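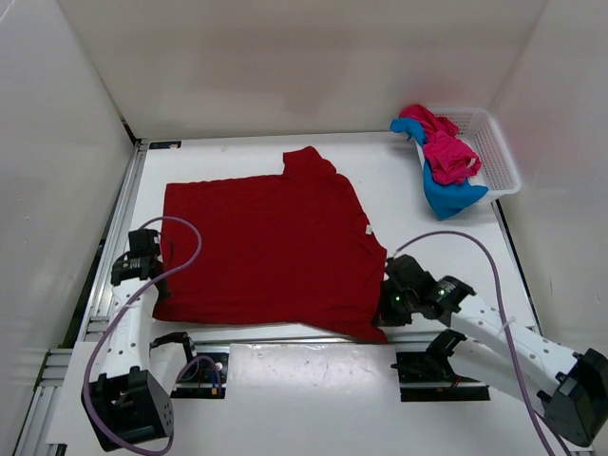 Salma Chraibi asked last week whether she really needs a separate bank account if her shop only makes a few sales a month. Yes, you do! I know it feels like overkill, but mixing money is how I lost a whole July to sorting receipts – groceries and stock in one big pile.

Week 2 notes: pricing and cash

Take the Kollska worksheet. Sales for the month were $3024, fixed costs $179, and the customer pays in 30 days. So you look rich on paper and can't buy stamps.

For next time, fill in the cash sheet for your own business (guesses are fine) and bring your loan questions. Lise MacDonald is taking the second hour – she'll go over the application form.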